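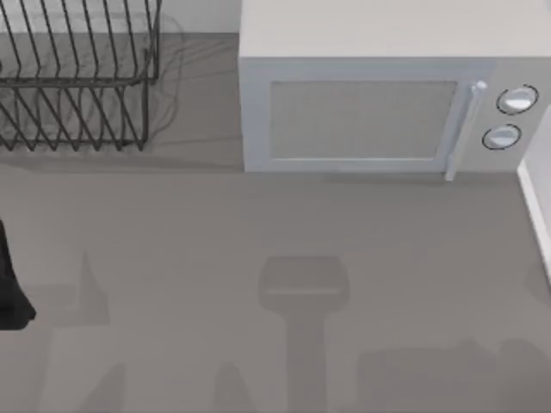
It took me longer to empty the cabinet under the sink than to put the filter in, one owner wrote to us in March, and could the manual please say so. Very well. The manual says so. Empty the cabinet before you read any further, and put the contents somewhere you won't trip over them while carrying a bucket.

Section 6
Installing the Stilora Under-Sink Water Filter

What this section covers

Mounting the filter head, connecting it to the cold water line, fitting the small Minja faucet, and flushing the first cartridge. If you bought the Stilora without the faucet, skip the part headed "The faucet" and see the note on feeding your existing tap. Replacing a cartridge is covered in Section 7, and you won't need it for a while unless something goes badly wrong in this one.

What should be in the box

Filter head with wall bracket
Cliris cartridge, sealed in its bag
Minja faucet with mounting nut, rubber gasket and metal washer
Tee connector for the cold water line
One coil of white tubing
Two bracket screws, plus a spare that will turn up in a drawer years from now
Molberg plastic wrench

Leave the cartridge in its bag until you're told to open it. It comes to no harm sitting out for an hour, but it does roll, and the floor of a kitchen being worked on is no place for something you plan to drink through.

What you need to supply

A drill with a bit for the bracket screws
An adjustable wrench
A sharp utility knife
A bucket
Old towels, more than you think
A flashlight that stands up by itself. The kind you hold in your teeth also works, and you will regret it.

CAUTION: The filter is for cold water only. Connecting it to the hot line will ruin the cartridge and void the warranty. If you can't tell which line is which, run the hot tap for a minute and touch both pipes, carefully.

CAUTION: Do not use the filter on water that is unsafe to drink. It improves the taste of water that was already fine. It can't rescue water that wasn't.

Before you start

1. Find the shutoff valve for the cold line under the sink and turn it clockwise until it stops.

2. Open the kitchen tap on cold. The water should dwindle to nothing. If it keeps running, the shutoff valve is worn out, and you have the pleasure of finding the main shutoff for the house. Do that now, while things are calm.

3. Put the bucket under the cold line. Put a towel under the bucket.

4. If you have a garbage disposal, unplug it. If it has no plug, switch it off at the breaker. You'll be working beside it with your sleeves down.

The bracket

5. Hold the bracket against the side wall of the cabinet at the height you'd like. Now look below it. The cartridge comes out downward, and it needs 6 inches of clear space under it to do so. Most people mount the bracket too low, admire it, and find out at the first cartridge change.

6. Mark the screw holes with a pencil.

7. Drill shallow pilot holes. Check the thickness of the cabinet wall first. The screws are short on purpose. Drill bits aren't, and the neighboring cabinet may contain something you like.

8. Screw the bracket on and pull it firmly. If it wobbles, move it. A full cartridge is heavier than the one in your bag.

9. Hang the filter head on the bracket. It clicks. If it doesn't click, it is upside down.

Note: The arrows on the filter head show the direction of flow. IN is on the left and OUT is on the right when you face it. The letters are molded in white on white, a decision we have since discussed at some length.

The cold water connection

10. With the adjustable wrench, loosen the nut that joins the supply hose to the shutoff valve. A cupful or so of water will come out. This is what the bucket is for.

11. Check that the rubber washer inside the tee connector is lying flat. Washers like to stand on edge during shipping.

12. Thread the tee onto the valve by hand. If it goes on crooked, back it off and start over. Do not persuade it with a wrench.

13. Thread the supply hose onto the other end of the tee.

14. Tighten both joints with the wrench, a quarter turn past hand tight. People who go further than this crack the tee, then call us to say it arrived cracked.

Cutting and connecting the tubing

15. Measure a length of tubing from the tee to the side of the filter head marked IN, following the path it will take along the cabinet wall. Leave some slack. You can shorten a tube later.

16. Cut it straight across with the knife. Scissors squash the end into an oval, and the fitting wants a circle.

17. Wet the end of the tube and push it into the tee. It will stop. Push again, harder, and it will go in a little further. That second stop is the one you want.

18. Tug on it. If it comes out, it was at the first stop.

19. Connect the other end to IN the same way.

Note: To release a tube, press the small collar around it toward the fitting and pull the tube with your other hand. A third hand for the flashlight is not supplied.

The faucet

The Minja faucet needs a hole in the sink or the countertop. Many sinks already have a spare one with a cap over it, or one occupied by a soap dispenser that hasn't been filled since it was installed. Use that if you can. If you have to drill stone or stainless steel, hire someone. We sell filters, and have no countertops to offer you by way of apology.

20. Slide the rubber gasket up against the base of the faucet and drop the stem through the hole.

21. From below, put on the metal washer and then the nut. You'll be on your back for this. Wear something over your eyes, as the underside of a sink sheds.

22. Turn the spout to where you want it before tightening. Check that it clears the main tap through its full swing.

23. Tighten the nut with the Molberg wrench. It is plastic, and it flexes when the nut is tight enough. It also flexes when the nut is cross-threaded, so look.

24. Run a second length of tubing from OUT to the bottom of the faucet stem, and push it in to the second stop.

Note on feeding your existing tap: If you have no separate faucet, run the tubing from OUT to the adapter sold for your tap's cold inlet. Everything from the cold side will then be filtered, including the water you use on the floor. Expect to change cartridges more often.

The cartridge

25. Wash your hands. You've been under a sink.

26. Open the bag and take off both caps from the Cliris cartridge. Count them. A cap left in place stops the water completely, and accounts for a good share of our phone calls.

27. Line up the tab on the cartridge with the open padlock on the filter head. Push up and turn to the right until the tab reaches the closed padlock.

Turning on and flushing

28. Open the Minja faucet so that air can escape.

29. Turn the shutoff valve counterclockwise, slowly. Opening it all at once gives the cartridge a thump it doesn't need.

30. The faucet will cough and spit for a while. The first water may be gray or black. That is fine carbon dust from the cartridge, harmless and ugly.

31. Let the water run for 15 minutes. Use it on your houseplants if throwing it away bothers you. They don't mind the color.

32. Close the faucet and dry every joint with a towel. Then lay a sheet of dry paper towel under each one and go and do something else.

33. Come back in an hour. Dry paper means you're done. A wet spot sits under the joint that needs attention, and in most cases the attention it needs is a tube pushed in to the second stop.

CAUTION: Check the joints again the next morning, before you put anything back in the cabinet. A slow drip can hide behind a box of dishwasher tablets for a very long time.

If something isn't right

No water at all. Check the shutoff valve, then the cartridge caps. You did count them.

Only a trickle. Look for a kink in the tubing, usually behind the filter head where you tucked it out of sight. Low house pressure will do it too.

Cloudy water that clears from the bottom of the glass upward. Air. It goes away within a few days.

Water still gray after flushing. Run it for another 15 minutes. If it still hasn't cleared, stop and call us.

A knocking sound when the faucet closes. Tubing is touching the cabinet wall. Move it, or fix it with a clip.

The water tastes of plastic. New tubing does this for the first week if water stands in it overnight. Let it run for a few seconds in the morning.

Temperature limits

The filter must not freeze, and the water going through it must not be warmer than 100°F. In a vacation cabin, shut off the cold line before winter, open the faucet to drain the tubing, and take the cartridge out. Throw it away. Do not put it in the refrigerator for spring, as has been suggested to us more than once.

Write the installation month on the sticker on the filter head before you close the cabinet door. The pen is not included.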